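Folding Thin Cloths and Throws on the Bed

A bed makes a better folding surface than most tables. It is wide, it sits at a handy height, and soft fabric doesn't slide off it the way it does off a polished top. Make the bed first and smooth the cover flat with your forearm. Lumps underneath will show up as crooked folds.

Empty the basket onto a chair, not onto the bed. You need the whole surface clear for the larger pieces. Shake each one out once and check for damp spots along the hems, which dry last. Anything still damp goes back on the line for 20 minutes.

For a light cloth or small throw, hold it up by two neighboring corners and let it hang until it stops swinging. Bring the corners together, then run one hand down the open side to find the matching pair at the bottom. If the cloth bunches near the top, let go and take hold again. Tugging at a bunch only pulls the weave out of line.
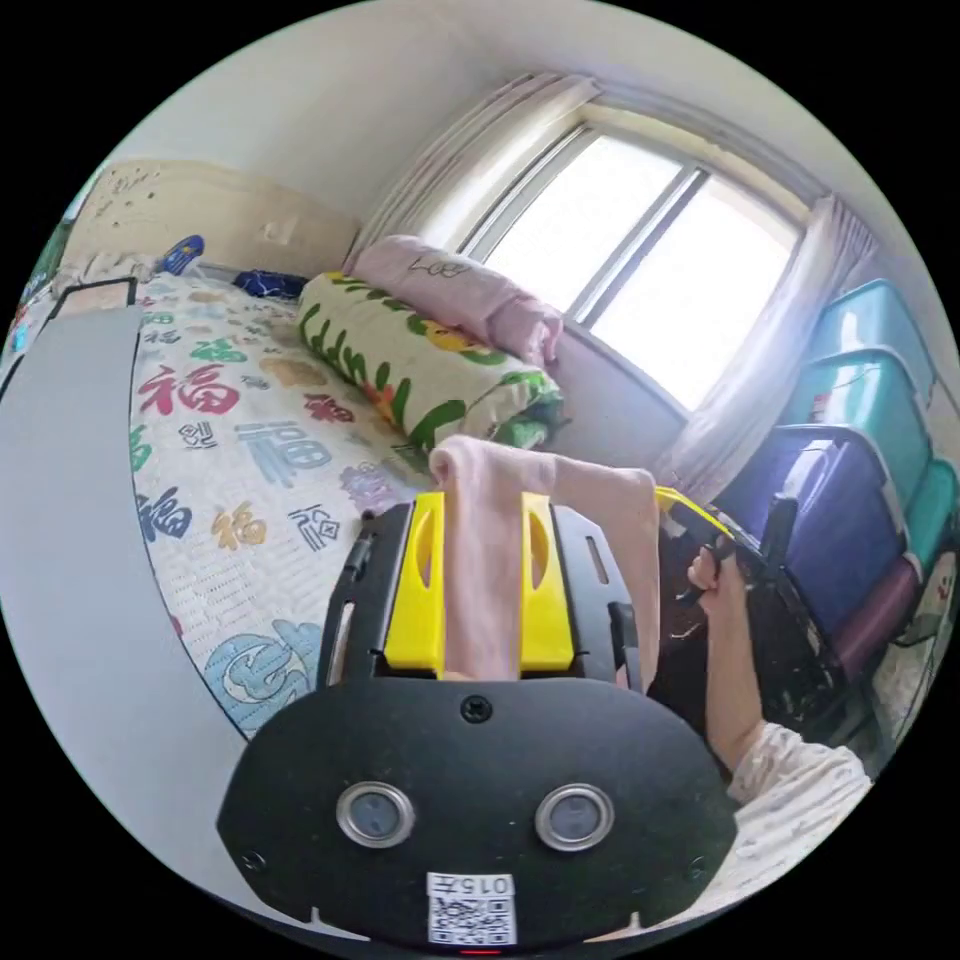 A soft pink cloth held up beside the bed, with the printed quilted spread on the left.

Lay the doubled cloth on the bed and fold in half again the same way. Flatten from the fold toward the open edges. For shelves, fold the long strip in thirds. For drawers, roll it from one end and stand the rolls upright.

Quilted spreads need a different approach. Fold them loosely and change the fold lines each time they go into storage, or the padding will flatten along the creases. Ours goes on the top shelf in July in a Tosby cotton bag, 33 inches wide, which takes one double spread and 2 pillow covers. Plastic bags trap moisture, so skip them for anything padded.

Printed covers should be folded with the pattern inside. It keeps dust off the colors and saves them from rubbing against the shelf.

Pale fabrics pick up lint from dark ones. Keep them in their own pile while you fold, and wipe down the shelf before you put them away.

Next in laundry: getting candle wax out of a tablecloth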